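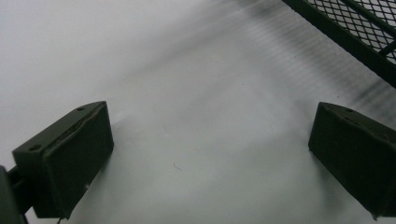
The confidence number is the least useful thing on the screen

Every vendor of grasping software now ships a confidence score. You point the stack at a work surface, the model proposes a grasp, and beside it sits a figure between zero and one that is supposed to tell you how much to believe it. I spent most of March with one of these, the planner in Follov, and I have come to think the score does more harm than good.

Take the plainest input you can give it: white tabletop, fingers open, nothing between them but a bit of fiber. A person glances at that and says there is nothing to pick up. Follov proposed a grasp anyway. It liked the patterned shadow near a mesh tray, and it liked it at a score our controller was configured to accept. So the controller would have gone for it, because that is what the threshold says to do.

The usual reply is that we should raise the threshold. We did. Then it started refusing real parts, mostly the dark ones, and somebody lowered it again on Friday so the demo would run. I would bet that most thresholds in this business were set that way. They record the last thing that annoyed somebody, and after a few months they get quoted in design reviews as if they had been measured.

My complaint is with the planning layer more than with the perception model. A perception model is allowed to be wrong about shadows. Shadows are hard, and a wire grid throws an ugly one. But why does the planner get a single number and no way to ask a second question? It could ask whether the thing is still there from another viewpoint. It could ask whether the thing has any height. We had 4 views of that tabletop in the log and the planner read one of them. The others were saved to disk for training, where I suppose they will someday teach the next model to be more confident.

I am told this gets better with data. The Ovari people make this argument well, and their release notes lean on it heavily: 800 more hours of demonstrations, a smaller error on the held-out set. Fine. I went looking for how many of those hours show a surface with nothing worth grasping on it, and the notes don't say. Nearly every dataset I have opened is made of tasks that someone meant to finish. The boring stretches get trimmed before training, and then we act surprised that the policy can't sit still.

What I would like is dull. Give "do nothing" a place in the action space and score it like everything else. Log the rejected candidates next to the chosen one, so that whoever is debugging can see what it nearly did. Carbone, the little replay tool we use, can already show rejected grasps if the planner bothers to write them out, and ours didn't until we patched it. The patch was about 30 lines. It told me more in an afternoon than the score had in weeks.

There's a cost. Checking a second view slows the cycle down, and a planner that sometimes declines to move looks bad in a sales video. I understand why a company would leave it out. I just don't think the people who buy these systems know that it was left out, and the dashboard, with its green number in the corner, isn't going to tell them.

We are keeping Follov for now, with the second view switched on and the score hidden from the operator screen. I have already had two requests to put it back.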